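4.3 Setting up a trade account in the Dellamov ordering portal

Use this section if your branch has bought from Drindale by phone or email and is moving to online ordering. If you already place orders through the portal, go to 4.4.

Before you start

Have your account number ready. It is printed at the top right of any Drindale statement and begins with the letters DR. You also need the email address of the person who approves purchases at your branch.

1. Open the portal and select Register a branch.

2. Enter your account number and the ZIP code of your billing address. Both must match the statement.

3. Select Send code. A code goes to the approver's email address. Type it in the box and select Continue.

4. Choose your home depot. Most branches use Lis or Goko. The depot you pick sets your order cutoff and the stock levels you see on product pages.

Note: Changing the home depot later clears any open basket. Submit or save the basket first.

5. Add your buyers. A new account has room for 6. For each buyer, enter a name, an email address and a spending limit. The limit is set at $300 per order until you change it.

6. Select Save and finish. Setup normally takes roughly 2 business days to clear, and the approver gets an email when ordering is switched on.

Product pictures on your account

Each branch can replace the standard catalog pictures with its own, for use on quotes and counter screens. Go to Settings, then Pictures, and select Upload. Pictures appear at full width on the quote page, with the caption underneath.

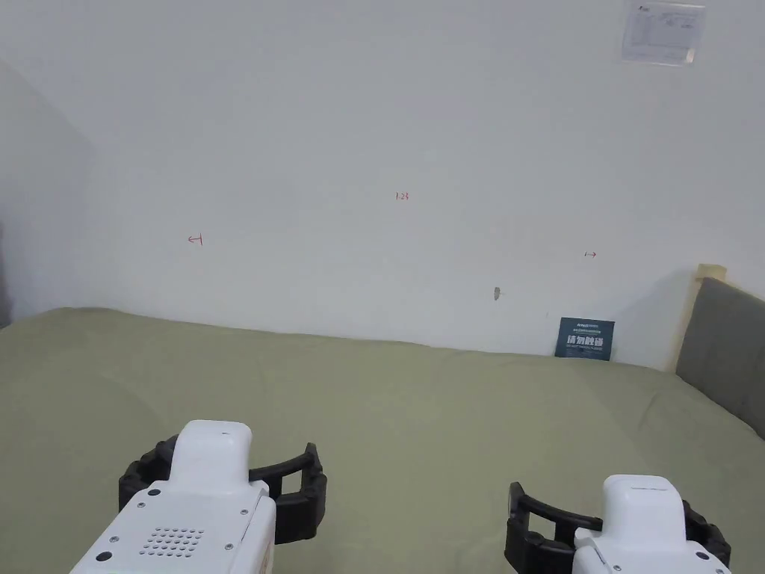

Figure 4-7. Two white grippers with black jaws, green sheet behind.

Captions can be edited at any time. Deleting a picture restores the catalog version on new quotes, but quotes already sent keep the old one.

Placing a first order

7. Select Quick order and type the product codes, one per line, with a space and the quantity after each code.

8. Check the delivery address. The portal fills in the billing address by default.

9. Enter your purchase order number and select Submit.

Caution: Submitted orders go straight to the depot. They cannot be edited in the portal. To change or cancel one, call the trade desk on extension 1889 before the cutoff.

Orders above a buyer's limit are held under Awaiting approval. The approver can release them from the email or from the Orders page.

Questions about account setup go to Aleksandra Kozłowski at the trade desk.

Section last revised 30 July 2025.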